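Weighing and Packing Assistant (part-time), Birkett Blocks, Misstead

Hours: 2 shifts a week, 8.30 am to 1 pm, with extra hours in the run-up to Christmas if you want them
Start: September
Reports to: Aliki Galanis, workshop manager
Ref: 203

Birkett makes small wooden blocks and counting sets for nurseries, primary schools and a few toy shops. We work from Unit 62 on the Trorberg estate. The saws and sanders are on the ground floor and the weighing and packing room is upstairs. This job is upstairs.

We are looking for a careful person to weigh blocks, sort them into sets and pack them for dispatch. You do not need to have done this kind of work before. Full training is given over the first two weeks and you will work alongside one of the current packers until you are both happy for you to carry on alone.

What the work involves

Most of the shift is spent at a bench with a small digital scale. You put a block on the platform, wait for the number to settle, write it on the batch sheet and move the block to the right tray. Blocks that fall outside the range for their set go in the reject tray and are taken back downstairs. At the start of every shift you check the scale against the test weights and sign the sheet. If it does not agree, stop and tell Aliki before weighing anything else.

The benches are covered with printed cloths, which are changed when they get dusty. The scales are light and get picked up and moved between benches a good deal, so part of the job is setting them down flat, clearing the dust from under them and setting them to zero again.

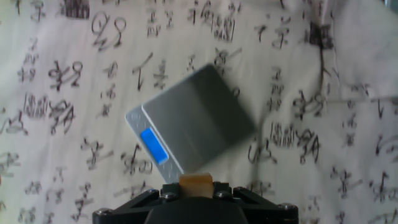 When the weighing is finished the sets are boxed, labelled and stacked for the courier, who comes at 12.15. A full carton of the Andale counting set holds 81 blocks and is heavier than it looks. There is a trolley and we expect you to use it. Orders for schools also need a paper delivery note with the school's own order number on it, and these have to be right, as a wrong number can hold up payment for weeks.

You will also be asked to:

sweep and wipe down your bench at the end of the shift
change batteries in the scales and note the date on the battery list
tell the office when labels, tape or cartons are running low
help with the stock count in January and July

What we are looking for

You should be able to write clear figures by hand and notice when a number does not look right. Good close eyesight is needed, with glasses if you wear them. You should be comfortable doing the same task for a couple of hours at a time. The room is fairly quiet and the radio is kept low.

Most of the work can be done sitting or standing. The stairs are steep and there is no lift at present, so please talk to us before applying if that would be a problem. We may be able to set up a bench on the ground floor. There is always some wood dust in the building, and anyone with asthma or a wood allergy should mention it at the visit.

Pay and conditions

The rate is given in the application pack and goes up after the three-month trial period. Breaks are paid. Holiday is worked out in proportion to your hours. There is parking in the yard and a bus stop at the estate entrance. We provide aprons and dust masks, and ask you to wear closed shoes.

The visit

There is no formal interview. We ask people to come in for an hour, see the room and weigh a tray of blocks. Readings are in grams and you write down exactly what the display says, with no rounding. We look at how neat the sheet is and do not mind how long it takes you.
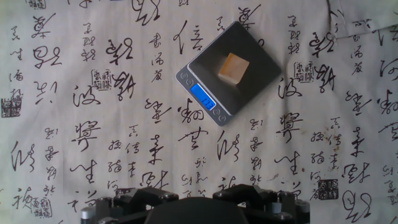
Makis Kyriakidis says he was slow for his first month in the packing room and was never once told to hurry. He adds that the fiddly part is keeping your place on the batch sheet, and that a ruler laid under the line helps.

How to apply

Ask for the application pack at the Birkett office in Misstead or by post, quoting ref 203. Send back the form with a short letter saying which mornings you could work. A CV is not needed. Please give the name of one person we can contact for a reference, who can be a teacher, a past employer or someone you have helped out. We reply to everybody who applies, and travel costs for the visit are paid on the day if you bring your ticket.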